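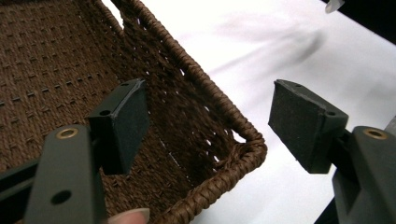

I've got 14 wool sweaters and no good place to put them from May to October, and I'm tired of finding a new hole every fall. We're in an old upstairs apartment in Rostdale with one closet, and that closet shares a wall with the bathroom, so it gets muggy. Last year I used plastic bins with snap lids and everything came out smelling like a shower curtain. This year I want something that breathes, and I keep coming back to the brown woven basket, the cord one with the thick wrapped rim. The weave on the one side is loose enough that light comes right through it. So air can get in, great. But can't moths get in too? My other half says I'm overthinking it and should shove the whole pile on the top shelf in pillowcases. Who's right? What do you all do?

posted by mothballed_out at 8:40 PM

A moth does not care about your basket. If light gets through, a clothes moth gets through, they're tiny. Use the basket for scarves you wear all the time and put the sweaters in something that seals. Sorry about the shower curtain smell, but that was damp, and damp means they weren't all the way dry when they went in.

posted by purlbeforeswine at 8:52 PM

They were dry! They'd been on the rack for two days. I think it was the closet.

posted by mothballed_out at 8:55 PM

I'm going to disagree with purlbeforeswine a little. I've kept wool in open baskets for nearly 20 years and had one bad summer in all that time, and that was from a secondhand coat I didn't wash first. Moths want dirty wool in the dark where it's left alone. Mine gets washed, and then every few weeks I dump the basket out on the bed, shake everything, and put it back in a different order. It takes maybe the length of a radio show. I'd line your basket with an old cotton pillowcase, fold the top of the case over, and quit worrying. (So your other half gets half a point.)

posted by grannysquared at 9:10 PM

Every few weeks, all summer? I love you but that is not going to happen at my house.

Sealed bags, in the freezer for a few days first if you have room, then under the bed. Not in the bathroom closet. I don't think the container matters nearly as much as the closet does. What's on the other side of the bed, an inside wall? Put them there.

posted by dishtowel_dan at 9:21 PM

Seconding the closet thing. I used to rent a place with the same setup and even my belts got fuzzy.

posted by third_floor_rear at 9:34 PM

OK, can we talk about washing, because that's where I always lose my nerve. I do the bulky stuff in the tub with the no-rinse soap and I end up kneeling on the bathmat for an hour. For people who do a whole pile in one go, what's your order? I started with the fleece because I figured it was the hardest to mess up, and now I'm wearing it while I put off the rest.

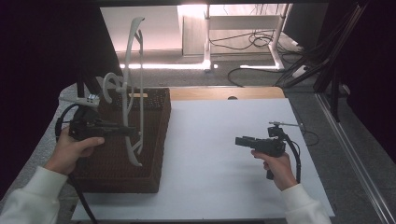
At the work table in the white fleece.

Anyway, the fleece came out fine on cold with nothing else in the machine. I skipped the softener and hung it over the shower rod. The wool I'm scared of. I shrank a gray cardigan down to doll size once and I still have it, I can't throw it out.

posted by lintroller at 9:50 PM

lintroller, do light colors first and use the same water for two of them if they aren't really dirty. Cool water, press, don't wring. Then roll each one up in a towel and stand on it. I do five in an evening and that's my limit, my back won't take more. Dry them flat. If you only have room for two flat, only wash two.

And fleece is polyester most of the time, moths don't want it. You can leave that one out all summer.

posted by grannysquared at 10:04 PM

Unless there's soup on it. I've seen them chew through a cotton blend to get to a stain.

posted by purlbeforeswine at 10:07 PM

Does anybody bother with cedar? I bought the Rurnora blocks, the ones on the ribbon, and they smelled amazing for a month and now they smell like nothing. The package says to sand them. I don't own sandpaper and I resent being given homework.

posted by mothballed_out at 10:15 PM

Cedar is a nice smell. That's all I'll say for it. An emery board works on the blocks if you want the smell back.

posted by dishtowel_dan at 10:19 PM

Hard disagree, I've used cedar since college and I've never had a hole. Not one!

posted by third_floor_rear at 10:26 PM

You've also had belts grow fur, so I'm not sure your closet is a controlled study.

posted by dishtowel_dan at 10:28 PM

Rude. Fair. But rude.

posted by third_floor_rear at 10:30 PM

If money's no object (ha), I ended up taking everything to Olszewski Cleaners, the one by the bus station. They clean it, box it and keep it on their shelves until you call. I paid $157 for the season and I nearly choked, but that covered two coats and a wool blanket too, and my closet was EMPTY all summer. I could see the floor. I wouldn't do it every year.

posted by buttonjar at 10:41 PM

$157 is a lot of emery boards.

posted by purlbeforeswine at 10:43 PM

I priced out a Harkelholm wardrobe for the bedroom instead, the tall narrow one with the vented back, and my tape measure says it would block the radiator by an inch. An inch! So I'm stuck with the closet, the basket or the bed. I'm leaning toward grannysquared's pillowcase idea, with the basket in the bedroom and the bathroom closet left for towels and jackets. The thing I can't figure out is the two long cardigans. They're too bulky to fold in with the rest. Can I hang those if I use the light gray plastic hangers with the thick rounded hook, or will I get the shoulder horns?
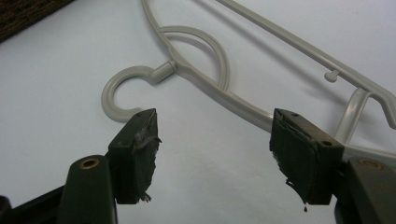
Split topic: Shoulder horns, and should you ever hang a knit

Moved this down here so the moth talk can keep going without us.

You'll get the horns. Any hanger will do it with a heavy cardigan, plastic or wire or otherwise, because the weight is all pulling on two spots. If you have to hang it, fold it in half the long way, lay it so the armpit sits at the hook, then drop the body over one side and the sleeves over the other. The weight lands on the fold and the shoulders stay out of it.

posted by grannysquared at 10:58 PM

I've tried that fold and mine slides off every time. I put a strip of felt on the hanger with a couple of stitches and it stays put now.

posted by buttonjar at 11:06 PM

Rubber bands on the ends do the same thing, but they dry out and leave crumbs.

posted by lintroller at 11:09 PM

I hang all of mine by the shoulders and steam the horns out in the fall with the kettle. I know, I know. Come and get me.

posted by third_floor_rear at 11:15 PM

Steam does take them out if you let the thing lie flat afterward. I still wouldn't leave a long cardigan that way for a whole summer, it'll be a bathrobe by September.

posted by purlbeforeswine at 11:22 PM

Tried the fold on the blue one just now and it held! The green one slid off twice, so it's getting the felt. Does the color of the felt matter, like will red bleed if it's muggy in there?

posted by mothballed_out at 11:31 PM

Use white.

posted by buttonjar at 11:33 PM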